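How to back up your computer to an external drive (and get the files back again)

By Balthasar Camenzind
Filed under: Storage, Home computing

There are two kinds of computer owner, the saying goes: those who have lost their files and those who are going to. I have been both, once on the same afternoon. What follows is the method I have used ever since, and it needs one external drive, one cable and an evening when there is nothing on the telly.

I'm using a Plekside portable drive and a free program called Stellodix, as those are what I have on my desk. Any drive and any half-decent backup program will do the same job with the buttons in different places.

What you need

An external drive with more room on it than your files take up
The cable that came with it, or one you trust
A backup program
A pen and a sticky label

The pen and label are not a joke. We'll get to them.

Step 1: Find out how much you have

Before you buy anything, look at how much space your own files take up. Right-click your user folder and choose Properties, or Get Info if you are on a Mac. Wait while the number climbs. Mine came to 138 GB, a good part of it blurred photographs of the same dog.

Buy a drive at least twice the size of that number. The program keeps older versions of your files and those need somewhere to live. I went for 1000 GB, which the box calls one terabyte and the computer calls something smaller. They measure it differently and neither will apologise.

Mine came from Flaluvgate, who sent it in a carton that would have held a toaster. The drive was fine.

Step 2: Have a clear-out, but a short one

Empty the recycle bin and delete the installers sitting in your Downloads folder. Then stop. If you start sorting ten years of documents you will still be there at midnight, reading an old letter to the gas company, with no backup made. Sorting can be done another day. Copies of rubbish do no harm.

Step 3: Plug in and format the drive

Connect the drive straight to the computer. Don't go through a hub, and especially don't go through the USB socket on the side of the monitor, which has its own ideas about power.

A new drive usually comes with some of the maker's software on it. You can ignore this. Open your disk tool, pick the external drive, and format it:

Windows only: NTFS
Mac only: APFS
Both: exFAT

Formatting wipes the drive completely. Read the name of the drive you have selected. Now read it again, out loud if you live alone. On Windows the external one will normally have a letter such as E or F, and if the one you've picked is called C, take your hand off the mouse and go and make some tea.

Give the drive a sensible name while you are there. I called mine BACKUP. It lacks poetry, but I have never had to wonder what it was.

Step 4: Set up the backup job

Open Stellodix and click New Job. It asks three things.

Source: your user folder. That covers Documents, Pictures, Desktop and so on. Add any folder you keep elsewhere. If your email program stores its messages on the computer, find out where and add that as well.

Destination: the external drive. Make a folder on it with the computer's name, so that a second computer can share the drive later without a fight.

Versions: how many old copies to keep. I have mine on 5. With only one, a file you ruined on Monday is faithfully saved over the good one, and you end up with two copies of the ruin.

There is a tick box for encryption. Use it if the drive ever leaves the house. Write the password down somewhere that isn't the computer, because there is no "forgot my password" link for this and all the pleading in the world won't produce one.

Leave compression alone. It makes everything slower and photographs hardly shrink.

Step 5: Run it and leave it be

Click Start. The time remaining will say four hours, then twelve minutes, then two days. Pay it no attention. The first run copies everything and takes as long as it takes. Later ones only copy what has changed and are usually over quickly.

Turn off sleep mode until it has finished, and don't move the drive about if it's the spinning sort. Otherwise find yourself something to do in another room. Watching a progress bar has never yet made one move.
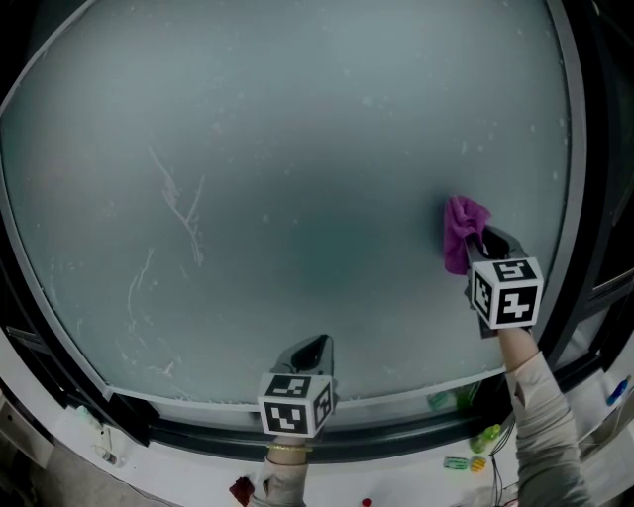 Purple cloth, streaky glass.

Step 6: Check that it worked

Most people skip this, and it's the only step that tells you anything. Open the job log and look for the word "errors". A few skipped files are normal if programs were open at the time. Close them and run the job again.

Then do a trial restore:

Pick 3 files of different sorts, say a photo, a letter and a spreadsheet.
In Stellodix, choose Restore and send them to a new folder on the desktop, not to where they came from.
Open each one and look at it properly.

If they open, you have a backup. If they don't, what you have is a warm box.

Step 7: Unplug it and label it

Eject the drive through the menu, wait for the message, and pull the cable out. A drive left plugged in all year can be caught by the same power surge or the same nasty virus as the computer it's meant to protect.

Now the label. Write the date of the backup on it and stick it on the drive. Put the drive in a drawer, ideally not the drawer under the computer. Mine spends its days behind the atlas.

Step 8: Do it again

I do mine on Thursday, when the bins go out, and the one chore reminds me of the other. Pick whatever you already do regularly. A reminder on the phone works too, provided you're not the type who swipes them away while saying "yes, yes".

If something goes wrong

The drive doesn't show up: try another socket, then another cable. Some cables only carry power and look exactly like the ones that don't.

The job stops at the same file every time: that file may be damaged. Leave it out, finish the job, then worry about it.

"Destination full": lower the number of versions, or delete the oldest set from inside the program. Don't go deleting things from the drive by hand.

Clicking noises: copy off anything you need at once and buy a new drive.

Comments

Engelbert Tanner: Can I plug the drive into the back of my Marchetti router instead and do it over the wireless?

Balthasar Camenzind: If the router has a USB socket that supports storage, yes, but do the first run by cable or you'll be at it until December.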